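Home About Archive Subscribe Contact

Moving with one car and no help

I moved in May, from the second floor of a building on one side of town to the fourth floor of a building on the other. Neither has an elevator. I got two quotes from movers and the lower one was $480, so I did it myself in a hatchback. It took 8 trips and most of a day and a half.

People have asked if it was worth it. I think so, but I would do several things differently.

The first mistake was box size. I had picked up big boxes from the appliance store because they were free and they looked efficient. A big box of books can't be carried up four flights by one person. I got one as far as the first landing, sat down next to it, and ended up taking the books up in a backpack. After that I went around asking for small boxes. Fengying Fang, who lived across the hall from me at the old place, had a stack of them folded behind her door and gave me the lot. Grocery boxes are better than anything sold for moving. They're made to hold weight, and one person can get both arms around them.

The second mistake was labels. I wrote the name of the room on each box, which sounded sensible until I remembered that the new apartment has one room and a kitchen. By the evening I had a wall of boxes that said BEDROOM and I couldn't find a towel. Next time I'll write the three main things inside and skip the room.
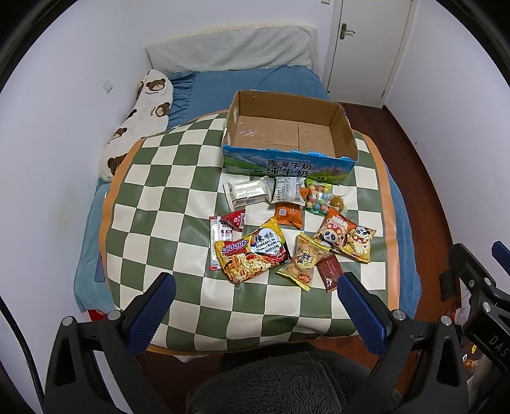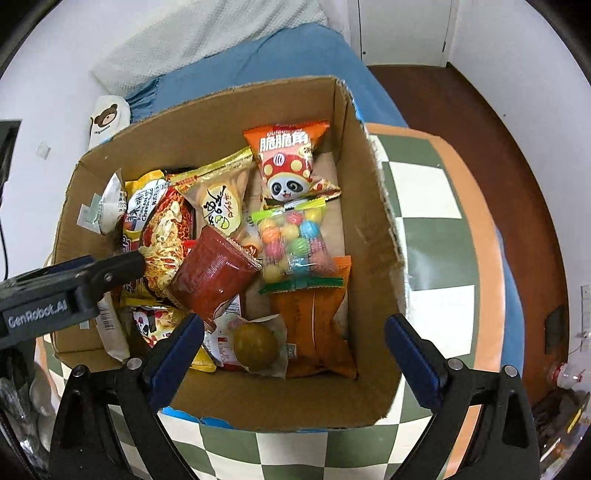

Food was something I hadn't planned for at all. The stove at the new place wasn't connected for the first 5 days, and the nearest store closes early. I lived on crackers, peanut butter and takeout noodles, and by the third night I was tired of all of it. If I did it again I would pack one box of food that needs no cooking and load it last so it comes out first. It doesn't have to be sensible food. A milk carton box filled with snacks, a bag of candy and something with a cartoon panda on it would have done me more good at ten at night than the bag of rice I carried up so carefully. I'd put in paper cups and a can opener too.

The third mistake was the bed frame. I took it apart in a hurry and dropped the bolts in my coat pocket. Then I hung the coat in the closet at the old apartment and drove away. My friend Alper Kahraman went over with the spare key and brought it to me two days later, and I slept on the mattress on the floor until then. Tape the bolts to the frame. Everybody says this and I had heard it before.

Some things went well. I cleaned the new kitchen before bringing anything into it. I measured the couch and the stairwell a week ahead, found out the couch wouldn't make the turn on the third floor, and sold it to Raghavendra Palaniappan downstairs, who only had to push it down one hallway. I took pictures of every wall in the old place before handing in the keys. The deposit came back in full, although it took almost 5 weeks and two phone calls.

I also made the bed before unpacking anything else, once there was a bed to make. My aunt told me to do that years ago. You get to a point in the evening when you can't look at another box, and it helps if there are already sheets on.

As for the cost, I spent $31 on gas, $14 on tape and a marker, and more on takeout than I want to add up. It still came out well under the quote. My back was sore for most of a week.

I still have three boxes unopened in the closet. One is cables. I don't know what's in the other two — they both say BEDROOM.

6 comments 14 shares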